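How to warm a sandwich in a small toaster oven

Posted 25 September 2021

I have used a small toaster oven almost every day since I moved to a flat without a real oven. In the first weeks my sandwiches came out dark on the corners and cold in the center, and the lettuce became something I don't want to describe. After many tries I have a method which works nearly every time. It is for a filled sandwich, with greens already inside, which was made earlier or bought, and which you want to eat warm and crisp.

What you need

A toaster oven with a wire rack and a timer knob
A filled sandwich on toasted or plain bread
A small baking tray, only if the filling is wet or has much cheese
A wooden board or a plate
Something to hold the sandwich with, so your hand stays out of the oven

Step 1. Look at the filling first

Open the sandwich and check what is in it. Ham, turkey, egg, cheese and cooked chicken warm well. Tomato slices hold a lot of water, so I take them out and put them back later. Thick mayonnaise is okay in a thin layer. If there is a lot, scrape some of it away with a knife.

Lettuce is a personal question. A firm leaf, such as romaine, can stay inside for a short warming and will still have some bite. Soft leaves I remove and keep on the side. My neighbor Shirley Thibodeau leaves everything in, closes the door and goes away to water her plants, and she says I am too strict. Maybe so.

Step 2. Take the sandwich out of the refrigerator early

Let it stand on the board for 11 minutes while you do other things. I know this number looks strange. It is the time my coffee needs from beginning to end, so I never have to look at the clock. If the sandwich has meat or egg, don't leave it much longer.

Step 3. Preheat the empty oven

Put the rack in its place and close the door. Turn the temperature knob to a medium setting and let the oven run for three or four minutes. On many small ovens with mechanical knobs, the timer must be turned past a certain mark and then back to the time you want, or it doesn't count properly. Read the booklet of your oven about this. Mine is an old Dumar, and it needs this little movement each time.

The numbers on the temperature knob are not very exact in small ovens. I once put a thermometer inside mine and it was 6 degrees too hot at the back and much cooler near the door. Now I simply turn the sandwich.

Step 4. Put the sandwich in

Open the door all the way down. The door and the glass are hot, so keep your wrist above them and don't lean on them. Hold the sandwich firmly enough that the two slices stay together, but don't press so much that the filling comes out. I put in the front edge first, then lower the rest slowly onto the rack.
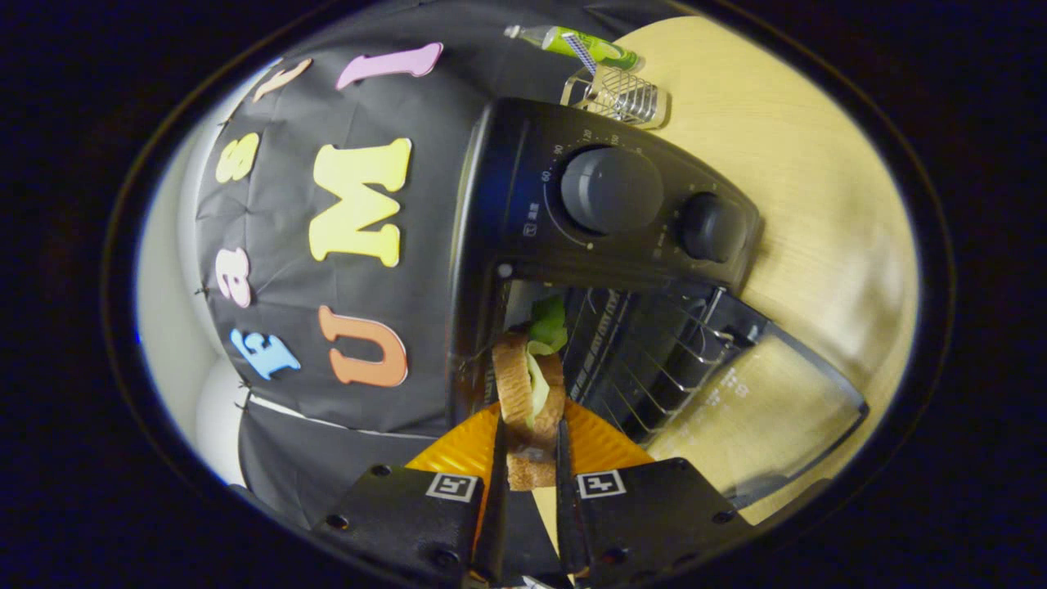 Leave a space between the bread and the walls on all sides. The heating elements are close in such a small box, and bread that touches one of them will burn very fast. If the sandwich is tall, use the lower rack position when your oven has one. A leaf which sticks out far at the top should be pushed back or torn off, for the same reason.

For a sandwich with cheese, put the small tray under it, or on a lower level if there is one. Cheese that falls on the bottom smokes the next time you cook, and the smell goes through the whole flat.

Step 5. Warm it in two parts

Set the timer for three minutes. When it rings, open the door, turn the sandwich around so that the back comes to the front, and give it two minutes more. For bread that was toasted before, this is enough. For plain bread, add one or two minutes and stay near. The color changes very little at first and then very quickly.

If the top gets brown but the middle is still cold, lower the temperature and cover the sandwich loosely with a small piece of foil. The foil must not touch the elements.

Step 6. Take it out and let it rest

Turn the timer to zero before you reach in. Hold the sandwich from the two flat sides and pull it straight toward you — not up, or the top slice comes alone. Put it on the wooden board. A cold plate makes steam under the bread, and then the bottom becomes soft.

Wait one minute. Put back the tomato and the soft greens, and cut it with a bread knife.

Some problems and what I do

The bread is hard like a cracker. The oven was too low and the time too long. Try a higher setting and a shorter time.

One side is darker. Turn it earlier. In my oven two minutes is better than three if the rack is high.

The bread slides apart. Use two wooden toothpicks, but put them in after warming.

The rack leaves lines on the bottom. I like them. If you don't, use the tray.

Cleaning

Unplug the oven and let it cool completely. Pull out the crumb tray, if there is one, and empty it over the trash. Wash the rack in warm water with dish soap and dry it well before it goes back. The glass I wipe with a damp cloth and a little baking soda. I do it every week, and in November, when I eat soup and toast nearly each evening, two times a week.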